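Responding to a Slipped or Dropped Object During Hand-Held Gripper Recording

Stuvness Manipulation Laboratory — Operating Procedures, Section 7

Scope

This procedure applies to all operators who record pick-and-place work with the Sinine hand-held gripper at the tabletop stations. It covers what to do when an object slips in the jaws, rotates without being commanded to, or falls before it has been released. It also covers the inspection that must be completed before the gripper is returned to use. It does not cover the wall-mounted arms, which have their own lockout procedure in Section 9.

Operators are expected to have read Sections 1 through 3 and to have completed the station orientation. A printed copy of this section is kept at each bench. If the printed copy and this page differ, follow this page and notify the equipment desk.

Background

The procedure was rewritten in September after a review of recordings made over the previous term. The review covered 1,842 episodes. In 906 of them the object was a bottle, jar, tube or other rounded container, and nearly all of the slips found in the review came from that group. Several of these had been saved as successful, as the object did end up in the bin, although it had fallen there from a failed grip. A policy trained on such episodes learns to let go early. In one test, an arm at the Clorden site released a full container above the bench edge and the contents had to be cleaned out of the cable tray.

The review also found that operators often kept working after a slip with a gripper that had a loose finger or a contaminated jaw face. The inspection steps below were added for that purpose and are mandatory.

Before you begin

You will need the following at the station:

The 2.5 mm hex driver from the bench kit
A lint-free cloth and the approved surface cleaner
A small pair of blunt-tipped scissors
The 400 gram test cylinder
The station fault log
A flashlight

Do not substitute a different weight for the test cylinder. The holding check was set using that item and the result means nothing with another one.

Part A. At the moment of the slip

1. Stop moving your hand. Do not chase the object. Most secondary damage in the review came from operators who lunged after a falling item and struck the bin, the table or their own free hand with the fingers of the gripper.

2. If the object is still partly held, keep the trigger where it is. Squeezing harder on a rounded object that has begun to turn will often eject it. Lower the gripper until the object is resting on the table or on the floor of the bin, and then open the jaws slowly.

3. If the object has already fallen, leave the jaws open and set the gripper down on its side, on the rubber mat, with the fingers pointing away from you.

4. Say "fault" aloud. The word is picked up by the audio channel and lets the reviewers find the event without watching the whole recording.

5. Press the red button on the recorder to close the episode. Do not save it as a success, even if the object is now in the correct place.

6. Look at the object before you touch it. If it is glass and has cracked, or if a container has leaked, follow the spill card at the station and go no further until the surface is clean and dry.

Part B. Identify the type of slip

The fault log has four codes. Enter one only. If two seem to apply, enter the one that happened first.

S1, rotation. The object turned between the jaws but did not leave them. This is typical of cylinders held by two opposite points on the side wall. The object pivots around the line between the two contacts, and the heavy end swings down.

S2, creep. The object moved slowly out of the jaws while the trigger was held steady. Creep usually points to a dirty or worn contact surface, or to a weak spring.

S3, ejection. The object shot forward or backward as the jaws closed. This happens when the jaws meet a rounded object off its center line, or when they close on a tapered shoulder or cap.

S4, collision. The object was knocked loose by contact with the bin wall, the rim or another item.

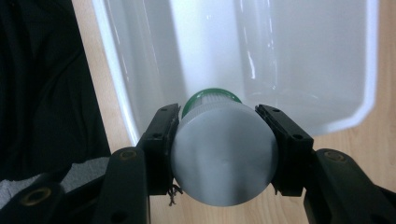

Code S4 deserves particular care at stations that use a deep tub as the target. The operator's attention tends to be on the object, and the fingers and linkage take up more room than the object does. A grip that is wide enough to hold a large cylinder is also wide enough to strike the rim on the way in. Raise the load well clear of the rim, move over the opening, and only then lower it.

If you cannot tell which code applies, write "undetermined" in the notes column and leave the code blank. A guess is worse than a blank entry. The reviewers will assign a code from the recording.

Part C. Inspect the gripper

Carry out every step in this part after any slip, including minor ones. The inspection should be done with the recorder off and the trigger released.

1. Check the fingers for play. Hold the body of the gripper in one hand and try to rock each finger from side to side with the other. Any movement you can feel is too much. Check the fasteners with the hex driver and bring them up to snug. Do not force them. The threads are set into plastic, and an overtightened insert will turn in its seat and can no longer be trusted.

2. Check the inserts. Shine the flashlight along the linkage and look at each brass insert. It should sit level in its recess. An insert that stands proud, leans to one side or shows fresh plastic dust around it is a failure. Tag the gripper and stop here.

3. Check the gripping edges. Run a fingertip lightly along the inner edge of each finger. Some roughness is acceptable and is helpful on smooth objects. Deep notches, chips or a polished patch are not acceptable. A polished patch is the most common cause of creep and is easy to miss by eye.

4. Remove fibers and debris. Threads, hair and lint collect around the jaws and joints, especially when fabric items are handled at the same station. Trim loose threads with the blunt scissors. Do not pull them. A thread that has wound around a pivot can tighten when it is pulled and hold one finger back, so that the jaws no longer close evenly.

5. Clean the contact faces. Wipe each face with the cloth and a small amount of cleaner. Let the surfaces dry fully before the next step. Do not use hand lotion, hand sanitizer wipes or any product that leaves a film.

6. Open and close the jaws ten times. Both fingers should start and stop together. If one side lags, repeat step 4. If it still lags, tag the gripper.

Part D. Holding check

1. Place the test cylinder upright on the mat.

2. Close the jaws on it at half its height, with the center of the cylinder midway between the two fingers.

3. Lift it a hand's width above the mat and hold it still for 40 seconds.

4. Watch the line marked on the cylinder. It must not move against the edge of the finger.

5. Tilt the gripper slowly until the cylinder lies level, then bring it back upright. The cylinder may not turn in the jaws.

6. Repeat the check once.

Both attempts must pass. A gripper that passes once and fails once has failed. Do not try a third time in the hope of a better result — enter the failure in the log and take a spare from the cabinet.

Part E. Returning to work

When the gripper has passed, reset the station. Return the object to its start position, clear anything that has rolled or fallen, and make sure that the target bin is back on its marks. Move sleeves, jackets and spare cloth away from the path of the gripper.

Start a new episode. Do not resume the old one. The recorder will allow you to add to a closed episode through the Sabatier console, but the time stamps will not line up and the data team will have to discard it.

For the first three episodes after a slip, use a slower approach than usual and pause briefly once the jaws have closed. If the same object slips again within those three episodes, remove it from the rotation and place it on the hold shelf with a note of the slip code. It is the object or the grip that needs attention at that point, and repeating the motion will only add more bad episodes.

Holding rounded containers correctly

Operators who follow these points will need Parts A through D far less often.

Approach so that both jaws touch at the same time. If one touches first, open and begin again.

Close on the straight part of the wall. Avoid shoulders, ridged bands and caps, which can turn independently of the body or come off in the jaws.

For a tall container, grip close to the middle of its weight. A container that is partly full does not balance where it appears to, and the balance point will shift as it is tilted.

When placing into a bin, lower until you feel contact with the bottom before you release. Dropping from the rim is recorded as a fault at all stations, whether or not anything is damaged.

Tagging and reporting

A gripper that fails any step in Part C or Part D receives a yellow tag with the date, the station number and the step that failed. Place it on the lower shelf of the repair cabinet. Operators may tighten fasteners, trim fibers and clean contact faces. All other repairs are made by the equipment desk.

Fault logs are collected every Tuesday. Slips that result in an injury, however small, are reported at once and are not held for collection.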